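Notes pour l'intervention – « La vaisselle des autres »
Rencontre des cuisines partagées, salle du bas
15 mars 2025

(Attendre que les gens du fond soient assis. Ne pas démarrer sur une blague, la dernière fois ça n'a pas pris.)

Bonjour à tous ! Merci d'être venus un samedi matin pour parler d'éviers, franchement ça me touche. Je m'occupe du planning de la cuisine commune de Tovurley, celle du rez-de-chaussée, et je vais vous parler de vaisselle pendant vingt minutes. Si vous avez une question, coupez-moi, je préfère.

Je commence par une confession : je déteste essuyer. Laver, ça va, j'aime même bien (la radio, l'eau chaude, on pense à autre chose). Mais essuyer, non. Et tout notre système à Tovurley a été bâti, au début, par quelqu'un qui déteste essuyer. Vous allez voir que ça se sent.

DIAPO 2 – les chiffres
Dans le cahier de la cuisine, on a 229 repas pris en commun sur la saison. Et 167 fois, quelqu'un a écrit une remarque sur la vaisselle dans la marge. Laisser le chiffre à l'écran un moment. Les remarques, je vous en lis deux ou trois : « Qui a mis la passoire avec les saladiers ? », « Il reste du riz au fond de l'évier », et ma préférée, juste un point d'interrogation, tout seul, très appuyé.

Là-dedans il y a de tout, mais ce qui revient le plus, c'est l'évier encombré. On arrive pour remplir une casserole, et il faut d'abord déménager le repas de midi. C'est pénible ! On le fait une fois, deux fois, et puis on finit par poser ses affaires par-dessus, comme tout le monde.

DIAPO 3 – ce qu'on a essayé
D'abord le tableau des tours. Mort en avril, paix à son âme. Les gens échangeaient leurs jours entre eux dans le couloir et le tableau ne correspondait plus à rien.
Ensuite la bassine. Une grande bassine de trempage posée à côté de l'évier, c'était mon idée, et je la défends encore un peu. Sauf que tremper, chez nous, ça voulait dire oublier. On a retrouvé des fourchettes du dimanche le jeudi.
Et puis Tadeo Palma est venu nous voir depuis la cuisine de Rituvby et il a regardé notre évier assez longtemps sans rien dire. Il a fini par demander : « Vous avez deux bacs, à quoi sert le deuxième ? » Silence général. (Faire la pause ici aussi.)

DIAPO 4 – un bac pour le sale, un bac pour rien
Donc voilà la règle de Rituvby, que j'ai volée sans honte. On choisit un bac pour la vaisselle en attente. L'autre reste libre, pour rincer, pour remplir, pour égoutter des pâtes. Les verres et les gobelets ne vont jamais dans le bac, ils restent sur le plan de travail et on les lave en premier, tant que l'eau est propre. Les assiettes ensuite, les plats gras à la fin. Ma grand-mère faisait déjà comme ça, bon, elle n'avait pas eu besoin d'une réunion.

Petit détour par le plastique, parce qu'on me pose la question à chaque fois. Chez nous les gobelets et une partie des assiettes sont en plastique, à cause des enfants et du carrelage. Ça ne casse pas, c'est léger, mais ça sèche mal. Si vous les empilez tout de suite, l'eau reste coincée entre deux et ça sent le placard. Je les laisse à l'envers sur un torchon jusqu'au soir – et tant pis pour le coup d'œil.

DIAPO 5 – le gobelet et l'assiette
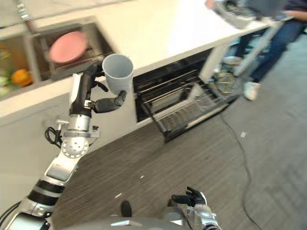 Un gobelet gris clair tenu bien droit, une assiette rose dans le bac de droite de l'évier en inox.

Rester un peu sur celle-ci. Leur demander par quoi ils commenceraient (il y aura toujours quelqu'un pour dire l'assiette, et c'est très bien, ça lance la discussion). Moi je prends le gobelet. Parler aussi de sa forme : il se resserre vers le bas, donc l'éponge ronde à manche passe mal au fond, et il faut une brosse plus étroite. On en a commandé chez Corrigan, elles tiennent le coup pour l'instant.

DIAPO 6 – ce qui coince encore
Les couvercles. Je n'ai aucune solution pour les couvercles, je prends toutes vos idées.
L'essuyage, évidemment. Pak-hei Chung propose qu'on laisse tout à l'air et qu'on range le lendemain matin, avant le petit déjeuner. Je suis pour, vous vous en doutez, mais il faudrait un égouttoir plus grand et la place, on ne l'a pas.

Si on me demande le budget : brosses et torchons sur la ligne entretien, je n'ai pas le détail avec moi, je l'enverrai.

Finir sur l'atelier de cet après-midi, à l'évier de la grande cuisine, par petits groupes. Rappeler d'apporter un torchon. Et penser à rendre la clé de la salle avant midi !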